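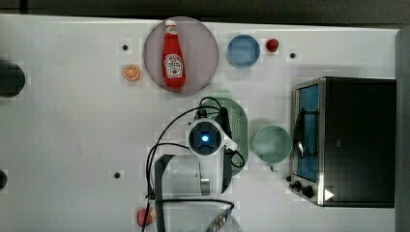
Budgétisation d'une cellule de manipulation robotisée

La budgétisation d'une cellule de manipulation robotisée désigne l'estimation, avant achat, de l'ensemble des dépenses liées à un poste comprenant un bras, un préhenseur, un système de vision et un plan de travail équipé. Elle concerne les laboratoires, les centres de formation et les petits intégrateurs.

Postes de dépense

On distingue habituellement l'investissement initial des charges récurrentes. Le premier regroupe le bras et son contrôleur, l'outil terminal, la caméra de poignet, le câblage, la table et les dispositifs de sécurité. Les secondes couvrent la maintenance, les licences logicielles, l'étalonnage et le remplacement des pièces d'usure, notamment les doigts du préhenseur et les câbles soumis à flexion répétée.

Les objets de test (vaisselle, aliments factices, petit électroménager) forment une ligne distincte. Leur coût unitaire est faible, mais des exemplaires identiques doivent être achetés en double afin que les essais restent comparables après une casse.

Méthodes d'estimation

La méthode dite de Veres affecte à chaque composant une durée d'amortissement propre. La méthode forfaitaire applique un pourcentage unique au prix du bras ; plus rapide, elle sous-évalue l'intégration lorsque la caméra et le préhenseur proviennent de fournisseurs différents.

Dans le plan d'équipement du laboratoire de Skemstead, la ligne « objets et accessoires » est fixée à 328 euros par poste et la réserve pour câbles et connecteurs à 80 euros. Une révision est prévue toutes les 3000 heures de fonctionnement.

Achat et location

La location convient aux projets courts. Le distributeur Florkix facture séparément la mise en service, tandis que l'atelier Sillasora l'inclut dans le loyer. Les devis doivent donc être comparés à périmètre égal, transport et formation des opérateurs compris.

Voir aussi

Coût total de possession
Préhenseur
Étalonnage main-œil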